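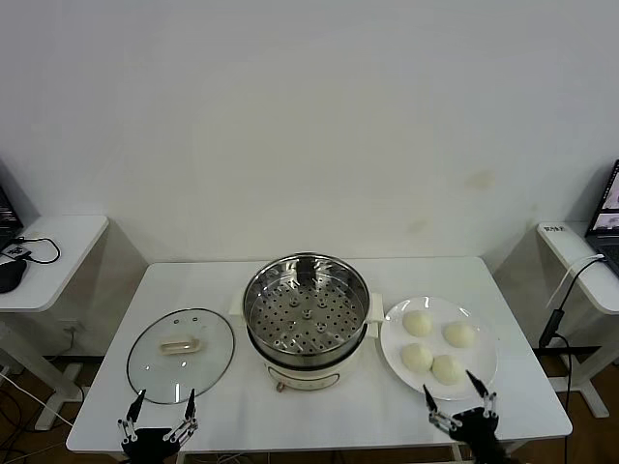

1/ We've had the Vevitz two-hand kit on trial at our place for a while now and a few people asked what we think of it. Thread with the parts I'd want to know before paying for one.

2/ What you get: two hands with jointed fingers, a control box, cables, and a license for their task software. Arms are separate. We already had arms from Aerts, so we only rented the hands.

3/ Price. The trial is 575 a month. If you buy, it's 2141 per hand, and the software is another 1555 for the first year. They take the first month off if you end up buying.

4/ We run kitchen jobs on it. Lifting a lid, moving steamed buns between a basket and a plate, turning a small knob. Cheap countertop steamer, nothing special about it. We want to know if this could work on a prep line with soft food.

5/ Setup took me two afternoons. The manual skips the step where you set the finger limits for each hand separately. Do that first. If you don't, the software copies the left hand's limits to the right one and you'll get errors until you find it.

6/ Soft food is the good part. The default grip is too strong for buns. There's a slider for force and I ended up close to the bottom of it. After that we logged 103 bun transfers in one stretch and threw out four buns. I can live with that.

7/ Lids are harder. A long low handle on a flat lid gives the fingers very little room to get under. Pinching from the two long sides works. Coming straight down from above mostly doesn't. Tymofii Kostiuk wrote us a small script that tilts the wrist before closing, and we use it for every lid now.

8/ Knobs: small ones slip. I put a strip of grip tape on the fingertips for those jobs and take it off for food. Vevitz sells rubber tips but they were out of stock when I ordered.

9/ Support is by email only. Answers came the next day, most of them from Arnout Boersma, and he read the logs before writing back. Their phone line goes to sales.

10/ Things I don't like. The cables are short, so the control box has to sit closer than I'd want. The fingers are open linkages, so keep flour and sugar away or plan on cleaning them a lot. No food-contact rating either, so anything we handle gets thrown out.

11/ I also got a quote from Skerkard. Cheaper hands, but three fingers and no force slider. Fine for boxes. I wouldn't use it for this.

12/ We're keeping the Vevitz through October and then deciding if we buy one hand or both. If you run the same hands with different arms, send me your wrist settings and I'll try them.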